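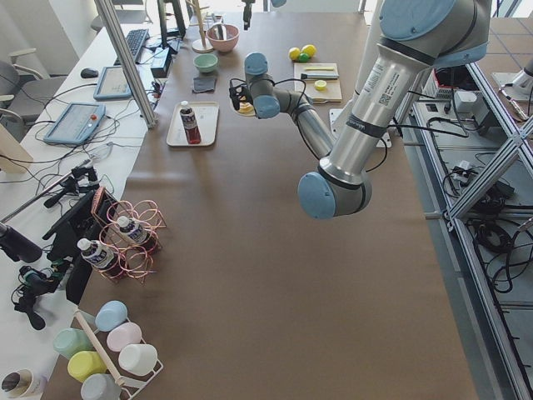
Brown paper on the big table, pink bowl at the far side.

Filed under: Gardening data / Seeds and propagation

Skeltia: home germination records for Australian natives

README, last updated March 22, 2022

Skeltia is a table of seed sowings by backyard growers, mostly in cool and temperate gardens. It has 2,673 rows, one per tray or pot, covering 380 species and named forms. Wattles, native peas and paper daisies make up the bulk of it, and there's a lovely run of kangaroo paws that Chepkoech Kariuki typed up from her own notebooks (every sowing, including the ones that did nothing at all!).

Files

sowings.csv is the main table. species.csv holds accepted names, older names and common names. Join the two on species_id. Both are UTF-8 and comma separated, and notes containing commas are in double quotes.

Columns in sowings.csv

sow_date: day the seed went in. Month only if that's all the grower wrote down.
species_id: key to species.csv.
source: own, swap, bought or wild. Wild means collected on the grower's own land.
treatment: none, hot_water, nick, smoke_water, cold or other. If a grower used 2 treatments on the same seed, they're joined with a plus sign in the order they were done.
mix: free text, and very free in places. "Usual mix" means whatever that grower said in their first row.
seeds_sown: whole number, blank for dust-like seed sprinkled by the pinch.
first_up: days from sowing to first seedling.
total_up: seedlings at the last check.
notes: our favourite column. Please read it before you drop it.

How it was put together

Ifor Landeg wrote the original spreadsheet for his wattles and Nest Yorath turned it into something other people could fill in. Growers send their rows in once a season. Names get checked, dates get tidied, and anything that looks odd goes back to the grower with a question. We don't correct counts ourselves.

Things to watch for

Hot water means very different things in different kitchens. Some growers pour it straight off the boil and leave the seed overnight, others let the kettle sit first. The notes often say which - not always.

A blank total_up is a tray that was never checked again. Zero is a real zero. Please keep them apart, they got mixed up in an early copy and it made the flannel flowers look far easier than they are.

Smoke water is home-made in most rows, so strength varies a lot. Rows from tropical gardens are scarce and we'd love more.

Good uses

Choosing a treatment to try first, planning a sowing calendar, teaching kids to make a graph out of something they can grow. It isn't a controlled trial, and growers tend to stick with species they like.

Sharing

Use it, copy it, change it, and say where it came from. Corrections and new rows go to Monique Marty, who'll send you the blank sheet. Rows on saltbush are especially welcome this season - we have hardly any and they're wonderful plants.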